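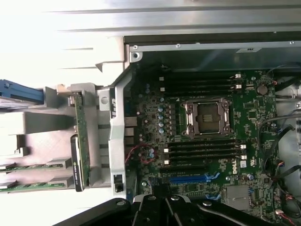

An open computer chassis with an empty processor socket and memory slots.

Besalano Live: Audience and Guest Information
Frequently Asked Questions

Besalano Live is an evening talent and interview program recorded before a studio audience at the Villanueva Studios. The answers on this page apply to the current season. Questions about the touring production should be sent to the Trorkden box office, which handles that show separately.

TICKETS AND ADMISSION

How do I apply for tickets?
Tickets are free and are issued by the Audience Office. Complete the request form on the Tickets page and select up to three recording dates. Each household may submit one request per season, for a maximum of four seats. Duplicate requests will be removed from the list.

Does a ticket guarantee entry?
No. The studio seats 547 people, and more tickets are issued than there are seats. Admission is in order of arrival. Guests who cannot be seated will be given a priority letter, valid for any remaining recording except the season finale.

How are finale tickets assigned?
Finale tickets are drawn at random in November from all requests received that season. Guests who have already attended a recording remain eligible. The Audience Office cannot discuss the position of an individual request in the drawing.

Is there a minimum age?
Audience members must be 16 or older. Guests aged 16 and 17 must be seated with a parent or legal guardian. Photo identification is checked at the door for all ticket holders, and the name on the identification must match the name on the lead ticket.

May I give my tickets to someone else?
The lead ticket may not be transferred. Other members of the party may be changed up to the time of check-in. Tickets offered for sale are void.

THE RECORDING

What time should I arrive?
Doors open at 4:30 p.m. and close at 6:00 p.m. Recording normally ends by 9:30 p.m. — later on evenings with a live band. Guests who leave during the recording may not be able to return to their seats.

What should I wear?
Smart evening dress is requested, as the audience is often on camera. Solid colors are preferred. Please avoid large logos, narrow stripes, sequins, and all-white outfits. Hats must be removed once seated. The studio is kept cool, and a jacket or wrap is recommended.

Can I bring my phone or camera?
Phones must be switched off and placed in the sealed pouch provided at check-in. Pouches are opened in the lobby after the recording. Cameras, tablets, and smart watches with a recording function should be left at the coat check.

Will I see a particular celebrity?
Guest bookings are confirmed late and may change on the day. The Audience Office does not release the guest list in advance and cannot move tickets to another date on the basis of who is appearing.

Can I meet the judges or ask for an autograph?
There is no meet-and-greet after recordings. Judges Lilibeth Catacutan and Hadi Bitar regret that they cannot sign items at the studio gate. Mail addressed to either of them in care of the program will be forwarded once a month. Please do not send food, flowers, or items of value.

WARDROBE AND STYLING

Where can I find out what a host or judge was wearing?
Wardrobe credits are posted on the Style page by noon on the day after broadcast. Credits list the designer or label only. Garments made by our own workroom, under costume supervisor Chaiwat Thaweesak, are marked "Workroom" and are not available for purchase.

Are outfits from the show ever sold?
A selection is offered at the Sikik charity auction after the season ends. Last season's auction included 110 lots. Bidders must register in advance, and all sales are final.

Can a designer submit clothing for the program?
Yes. Please send a look book and a size list to the wardrobe department by e-mail. Unrequested garments cannot be accepted, and the program is not able to return them.

VOTING

Who may vote?
Viewers aged 18 or older may vote by phone or through the program's website. Each registered account may cast up to ten votes per episode. Votes received after the lines close are not counted and may still be charged by your phone carrier.

How are results checked?
Results are reviewed by an independent adjudicator, Hauke Engelhardt, before they are announced. Vote totals are published after the finale.

PHOTOGRAPHS AND PRESS

May I use the red carpet photographs on my own site?
Photographs on the Gallery page are for personal viewing only. Accredited outlets may request files from the press desk, headed by Virgilio Maglaya. Requests should state the outlet, the intended use, and the deadline.

I appeared in an audience shot. Can it be removed?
Entry to the studio is taken as consent to be filmed. Requests concerning still photographs will be considered individually — please include the episode number and your seat row.

CONTACT

Audience Office: extension 662, 10:00 a.m. to 4:00 p.m.
Press desk: extension 2000
Written requests are answered within ten working days.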